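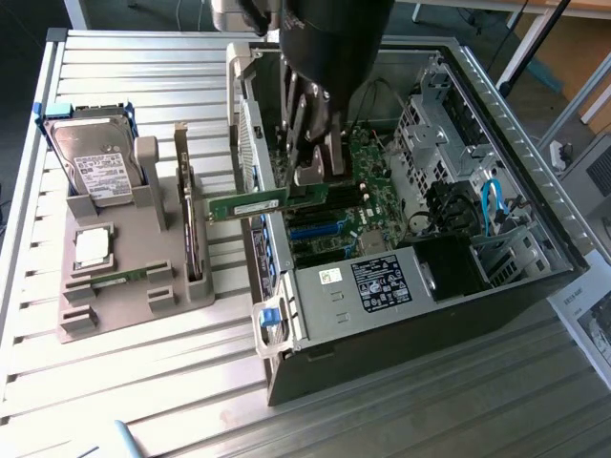

Setup Guide > Chapter 2 > Storage and Scheduled Backup

2.1 Scope of this chapter

This chapter covers the first-time setup of Gavari Backup on a desktop tower that holds its backup copies on an internal 3.5-inch drive. It applies to the office edition. For laptops and for external drives, use Chapter 3. For restoring a complete system after a failed start drive, use Chapter 6.

The steps assume an administrator account on the computer and a working network connection. Installation of the drive itself is covered in the manual supplied with the computer. If the drive is already fitted and appears in the disk list of the operating system, go to 2.3.

Terms used in this chapter:

Source: a folder or volume that is copied.
Vault: the folder on the backup drive where Gavari keeps its copies.
Set: one group of sources with its own schedule and its own retention rule.
Console: the page used to manage all computers in one office.

2.2 Before you start

Check the following items. Setup can be stopped and resumed later, but the vault password is not saved until step 9 of section 2.4 is complete.

Memory: 16 GB or more is recommended where a single set holds more than a million files. Smaller sets run with less.

Free space on the backup drive: at least twice the size of all sources. A set with 400 GB of sources needs a vault drive with 800 GB free.

File system: the vault drive must be formatted with the native file system of the computer. Vaults cannot be created on a network share in this edition.

Clock: the computer must be set to the correct time zone. A wrong zone moves every scheduled run and can cause the retention rule to remove copies early.

Network port: the console listens on port 3499. If your firewall blocks it, open the port for the local network only.

CAUTION: Formatting a drive erases everything on it. Confirm the drive by its serial number and capacity before you format. Drive letters can change after a new drive is fitted and should not be relied on.

CAUTION: Do not place the vault on the same physical drive as the sources. A second partition on the same drive gives no protection against drive failure, and Gavari shows only a warning in this case. It does not stop you.

2.3 Preparing the vault drive

1. Shut down the computer, wait until the power light is off, and start it again. Sleep and fast start modes do not refresh the disk list.

2. Sign in with the administrator account.

3. Open the disk tool of the operating system and find the backup drive. Compare the serial number on screen with the one you noted when the drive was fitted.

4. If the drive holds data you want to keep, copy it elsewhere and open several of the copied files to check them.

5. Create one partition that fills the drive.

6. Format the partition. The quick option is sufficient for a new drive. For a drive that has been in service before, use the full option and allow several hours.

7. Name the volume. Use a name that identifies the computer, such as the office name followed by the desk number. Avoid spaces and accented characters in the volume name.

8. Turn off file indexing for the volume. Indexing slows each run and has no effect on searches made inside Gavari.

Note: If the full format stops with an error, repeat it once. If it stops a second time, do not use the drive for backup.

Power settings also affect scheduled runs. A computer that goes to sleep at 6 p.m. will not start a run at 11 p.m. unless wake timers are allowed. In the power settings, allow wake timers, and set the hard disk idle time to 20 minutes or longer. Shorter idle times cause the drive to stop and start during the verification pass. 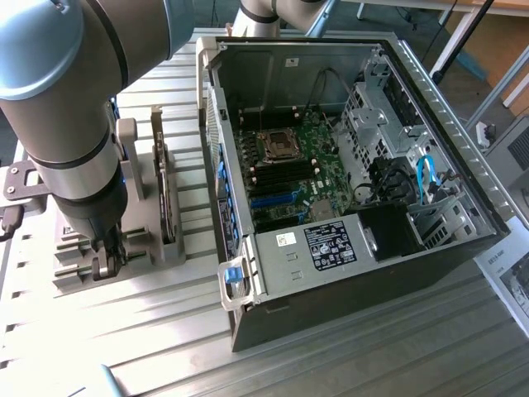
Wake timers are sometimes disabled in firmware as well. If a scheduled run is listed as Missed although the power settings are correct, enter the firmware setup and look for an entry named Wake, Resume, or Alarm. The wording differs between manufacturers. Set it to be controlled by the operating system, save, and restart.

2.4 Creating the first backup set

1. Start Gavari and select New Set.

2. Enter a name for the set. The name appears in all reports and cannot be changed later.

3. Select the sources. Choose whole folders where possible. Single files can be added, but they drop out of the set if they are renamed.

4. Review the exclusion list. Temporary files, browser caches, and the recycle folder are excluded by default. Mail archives are not.

5. Select Vault, then Browse, and choose the volume prepared in section 2.3.

6. Choose a schedule. Daily is the default, with a start time of 11 p.m. Hourly is available for sets under 2 GB.

7. Choose a retention rule. The Standard rule keeps each daily copy for one month and each monthly copy for one year. The Long rule keeps monthly copies until they are deleted by hand.

8. Enter a vault password of at least 16 characters. Enter it again in the second field.

9. Select Save. Print the recovery sheet when prompted and store it away from the computer.

10. Select Run Now to make the first full copy.

The first copy takes much longer than later ones. The computer can be used during this time, but large source files that are open for writing are skipped and listed in the report. They are picked up by the next run if they are closed by then.

CAUTION: The vault password cannot be recovered or reset by Gavari support. Without the password or the recovery sheet, the copies in the vault cannot be opened.

2.5 Checking the result

1. When the run ends, open the report. The status should read Complete or Complete with Skips.

2. If files were skipped, read the list. Lock files and database journals may be ignored. Anything else should be closed and the set run again.

3. Select Restore, choose one document and one folder, and restore both to the desktop.

4. Open the restored document and compare it with the original.

5. Delete the restored items.

Repeat this check every month, with a different document each time. Write the result on the log page at the back of this guide. An entry needs only the month, the set name, and initials.

Bays, cables, and a hard drive 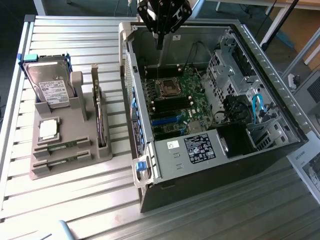 Open tower case on its side, with a 3.5-inch drive standing upright in its caddy to the left.

2.6 Replacing a vault drive

Replace the vault drive when the report shows the status Drive Warning, or when free space stays below one tenth of capacity after the retention rule has run.

1. In Gavari, select the set and then Suspend. Suspending every set on the computer is required — a single active set will lock the vault.

2. Shut down the computer and disconnect the power cord.

3. Replace the drive as described in the computer manual.

4. Prepare the new drive as in section 2.3.

5. Select the set, then Vault, then Relocate. Choose Start Empty to begin with a new full copy, or Import to bring in the old copies from a connected drive.

6. Select Resume for each set.

Label the old drive with the set name and the month it was removed, and keep it until the new vault has passed the check in section 2.5. Drives taken out of service still hold readable file names in the vault index, even though the contents are encrypted. Erase them fully before disposal.

Continue with Chapter 3 if any computer in the office is backed up to an external drive.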